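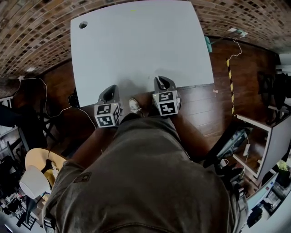

Ticket: left/right swap in the Clandar handheld set, still open. Eero picked this up Tuesday after the policy trained on 1,000 episodes kept reaching with the wrong arm on the Rondthorpe bench. Each gripper carries its own white marker cube, and pose comes from the codes on the cube faces, so a swap should be impossible unless the ID table is wrong or the tracker loses one cube and grabs the other. Both cubes are out over the near edge of the table at the start pose, which is where we see most of the bad frames.

**Symptom**

- left track jumps to right track for a few frames, then back
- gripper width unaffected, only pose
- worse in the first seconds of an episode, hardly ever mid-task
- replay on the arms looks fine until it doesnt, then a big lurch

**Tried so far**

1. Reprinted the ID table from the Morelli config. Identical. Not that.
2. Swapped grippers hand to hand. Fault stays with the left *position*, not the left unit. So not the cube print either.
3. Turned off the smoothing filter. Jumps got shorter and there were more of them. Filter was hiding some.
4. Raised the minimum tag size. Lost too many good detections, put it back.

**Marjatta Halonen, 16:40**

Checked the raw detections by hand for 18 episodes. When only one face of a cube is detected the solver gets two possible poses and takes the one nearer the *last known pose of either cube*. Either! Should be the same cube only. Looks like a leftover from the single gripper version. Line is in the Etoscombe branch, merged in May.

**Eero Juntunen, 17:05**

Confirmed. Patched so each cube keeps its own history. Re-ran the tracker on the same 18, jumps gone in all but 4. In those 4 the hands start so close to the body that no face is picked up for the first half second. Different problem, seperate ticket please.

**To do**

- re-run tracker on the full set, 3,000 episodes, overnight
- drop any episode with no detection at frame zero, dont interpolate
- retrain with same seed and same step count, otherwise we cant compare
- change the start instruction: arms further forward, hold still, then begin
- Marjatta to write the two-pose thing up for the methods section, incl. how many episodes were affected before the fix

Not closing until the retrained policy has been on the bench. Old checkpoints stay where they are for now, pls don't delete.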